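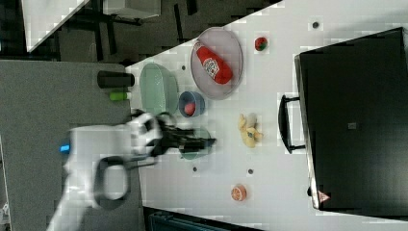
Play kitchen sets go on loan at Carlow library

Mar 25, 2021

Families in Carlow can now borrow play kitchen sets from the public library, under the same rules that apply to books and puzzles. The first sets went out this week from the children's desk on the lower floor.

Each set comes in a lidded box with bowls, a plate, toy fruit and a few pretend groceries. The contents vary from box to box. Some lean toward breakfast, others toward a picnic or a market stall, and a printed card inside the lid lists what should be there when the box comes back.

The library has 99 sets in all. Most were bought new with a grant of $3,139 from the Dantas Fund, and the remainder were put together from donated pieces that staff sorted and cleaned over the winter. Loans run for three weeks and can be renewed once if no other family is waiting.

"Parents kept asking about the toys in the reading corner, and we had to tell them those stay in the building," said Raíssa Sales, who runs children's services at the library. "A lot of them were at home with small kids and had been through every toy they owned. A bowl and a plastic strawberry can fill a whole afternoon at that age."

The sets are meant for children three and up. Sales said the library left out anything small enough to be swallowed, along with pieces that had sharp edges or peeling paint. Real food packaging was left out as well, after a trial box came back with an old cereal carton that had started to smell.

Borrowers are asked to wipe the pieces with a damp cloth before returning them. Staff wash everything again in warm soapy water, let it dry overnight and check it against the card before the box goes back on the shelf. Returned sets are also held for several days under the library's current health rules, so a box handed in at the start of the week may not be available until the next one.

There is no fine for a lost piece. Families who cannot find something are asked to make a note on the card, and the library will replace it from a bin of spares. A set that comes back with more than half its pieces missing will be charged at the cost of a new one.

Demand has been strong so far. By the close of the first morning, 9 boxes had been checked out and the waiting list for the market stall version was already full – staff have since moved some pieces around to make up more of them.

The branch on Cikenberg Road will get its own shelf of sets in May, once new storage units have been fitted. Until then, cardholders who use that branch can reserve a box by phone and have it sent over with the regular van delivery. The smaller Fiden branch has no room for the boxes and will take returns only.

The library is still accepting donations of play food and dishes in good condition. Pieces should be hard plastic or painted wood, clean and unbroken. Cloth items, battery toys and anything made of glass cannot be accepted. Donations can be left at the children's desk during opening hours but should not be put in the book drop, where a bag of toy plates jammed the chute last month.

A library card is needed to borrow a set, and the cardholder must be an adult. Reservations can be made at the desk or by calling extension 129. Each household may have one set out at a time.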